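Chapter 5
Household Textiles: Soiling, Laundering and Wear

After reading this chapter you should be able to describe the main classes of soil found on table and bed linen, select a wash program for a given fiber and finish, and estimate the service life of a printed cloth from its wash record. Terms set in bold in the printed edition are defined in the glossary. Readers who have not yet covered fiber structure should return to Chapter 2 before starting Section 5.3.
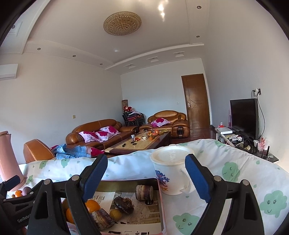
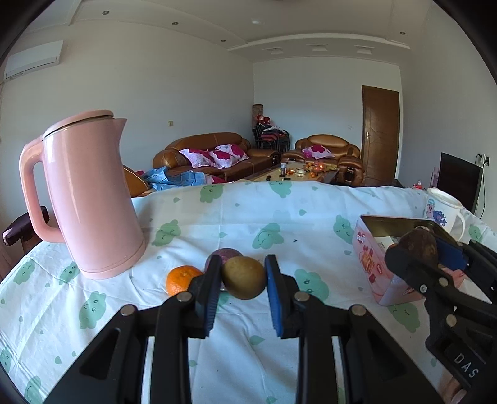 Flat household textiles differ from clothing in one respect that governs their care: they are soiled mostly on one face. A bed sheet takes up skin oil and sweat on its upper face. A table covering takes up food, drink and grease from above and very little from below. The soil is also uneven, with most of it falling near the place settings. White grounds show this pattern early, and a printed figure hides it to a degree that depends on the size and spacing of the figures. On a white cloth with pale green cloud characters and small green drops, most stains will land partly on the ground and partly on the print, and the treatment must be safe for both. In practice the print sets the limit. A bleach that leaves a white ground unharmed may strip a pale green figure in a few washes, and the loss is easier to see on faces and other fine linework than on solid shapes.

Creasing is the second concern. Folds left in a cloth after storage wear faster than the areas between them, as the yarns at a fold stand slightly proud and take most of the rubbing. Linen is the most prone to this, cotton less so, and polyester blends least. Rotating the fold lines at each storage spreads the wear. Section 5.4 gives two folding schedules, one for round cloths and one for rectangular cloths.

The order of topics follows the life of the cloth. Section 5.1 sorts soils into water-soluble, oil-based, protein and dye-bearing groups. Section 5.2 deals with pretreatment. Section 5.3 covers detergents, water hardness and temperature, and Section 5.4 covers drying, pressing and storage. The last section treats testing and record keeping.

Much of the data comes from the Undell linen trial, in which Senga Moncrieff and Guido Sala followed 491 cloths in use at boarding houses in Cultdale. Each cloth was given a card on which every wash, stain and repair was entered. Failure was defined as a hole, a split hem, or a loss of print color visible at arm's length. Print loss was the most common cause of retirement among pigment-printed cloths. Split hems came first among plain ones – a result that the authors put down to line drying in wind.

A note on units. Wash time is given in minutes and counts from the point at which the drum is full. A 45-minute program in this book is therefore longer by the clock than the figure suggests. Spin speeds are left out except where they affect creasing.

Review of terms from earlier chapters

Ground: the unprinted area of a printed fabric.
Hand: the feel of a fabric when touched.
Pigment print: a print in which color is held on the surface by a binder.
Fastness: the resistance of a color to washing, light or rubbing.

5.1 Classes of Soil

Water-soluble soils include sugar, salt and most fruit juices. They leave the fiber readily if wetted before they dry, and many need no detergent at all. Dried sugar can turn brown under a hot iron, so a cloth with an old juice stain should be rinsed before pressing even when the stain can no longer be seen.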